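4.2 Wrist-View Segmentation on Tilted Supports

The planner described in Section 3 assumes that every object rests on a level surface. That assumption is written into two places in the code. The first is the plane fit, which searches for a support whose normal is within nine degrees of vertical. The second is the grasp sampler, which builds its approach directions from that same normal. Both worked well on the Korberg table tasks. Both failed in the play kitchen, where boards and trays are often left leaning against the counter.

We rewrote the support stage so that it no longer looks for a level plane. It now collects every planar patch in the wrist depth image that is larger than a fixed area, and keeps a patch as a possible support if at least one segmented object touches it. The patch normal is passed on unchanged. The sampler then works in the local coordinates of the patch, and gravity enters only later, when the planner checks whether an object is likely to slide once its neighbor is moved.

Segmentation comes from Rulholm, the same network used in Section 3, with its weights left alone. We changed only the merging step. The original merge joined two regions when their mean colors were close and their borders touched. Soft goods break this rule in both directions. A folded cloth has dark creases that split it into several regions, and two plush toys of similar color can be joined into one. The new merge adds a depth term along the shared border. A crease in cloth gives a small and smooth change in depth, while the border between two separate objects usually gives a sharp step.

Figure 3 gives one of the harder views in the kitchen set. The board is striped, and the stripes alone are enough to confuse a merge based on color. The cloth hangs over the board's lower edge, so part of its outline is seen against the kitchen unit and the floor instead of the board. The gripper fingers also reach up into the lower part of the view, and their masks have to be removed before the plane fit is run.
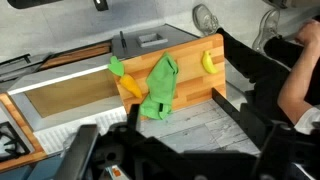

Figure 3. Wrist camera view of a tilted cutting board with a plush carrot, a green cloth and a plush banana.

We remove the fingers with a rendered mask from the arm's joint readings, grown by a few pixels to cover calibration error. Growing the mask too far costs real object area near the fingertips, which is the area the grasp sampler needs most. We settled on one value in January and kept it fixed for all runs reported here.

Regions that belong to people are handled separately. Any region that the person detector marks, including shoes, legs, forearms and hands, is taken out of the object list and added to the collision map with a wide margin. The detector sees only parts of a body in most wrist views, so we trained it on partial views. A missed hand is a far worse error than a missed toy, and the detection threshold was set low for that reason. The price is a fair number of false marks on pale cloth and on the white parts of the kitchen.

4.3 Ordering of Picks

Once objects and supports are known, the planner has to choose an order. On a level table the order hardly matters unless objects are stacked. On a tilted board it matters a great deal, as one object may be the only thing holding another in place. We build a directed graph with one node per object. An edge runs from A to B if B is in contact with A and lies above it along the slope. The planner prefers to pick nodes with no outgoing edges, and breaks ties by grasp score.

Cloth is treated as a special case. We do not try to model its shape. The planner looks for a raised fold, scores the fold by its height and by the free space on each side, and closes the fingers across it. If no fold scores above the threshold, it tries a pinch at the part of the outline that hangs free of the support. The hanging part is often the better choice, but reaching it brings the wrist close to the unit, and the motion planner rejects many of those paths.

4.4 Results

We ran the full pipeline on 622 recorded wrist views from the play kitchen and compared it with the level-plane version from Section 3. All views were labeled by hand in Menzies, our annotation tool, with one mask per object and one plane per support. The old version returned no support at all on 100 of them. The new version returned none on 23. Most of the remaining failures come from views in which the board is seen almost edge-on and too few depth points land on it.

The new merge helps most on cloth. Plush toys show little change, and a few got worse. Toys with parts in two strong colors, such as an orange body with a green top, are still sometimes split at the color border even though the depth across it is smooth. Raising the weight of the depth term fixes these cases but starts to join small toys to the board under them. We did not find a single weight that handled both — the values we report favor keeping toys apart from the board.

Run time was not a concern. The extra planar patches add little work, and the graph in Section 4.3 is small in every view we tested. Path checking still takes the largest share of each cycle, as it did before.

All of these numbers come from recorded views. Closed-loop trials, with the Plusley controller driving the arm, are covered in Section 5.

Comments (3)

depthfirst
Did you try the border term without retuning the color threshold? In our setup the two are hard to tune separately.

Sep 28, 2023
Author reply: We did. With the old color threshold most of the gain on cloth was gone. Both values are in the config file in the supplement.

m_orchard
Section 4.3 says the planner picks nodes with no outgoing edges first. So it clears the slope from the top down? A small drawing of the graph would help.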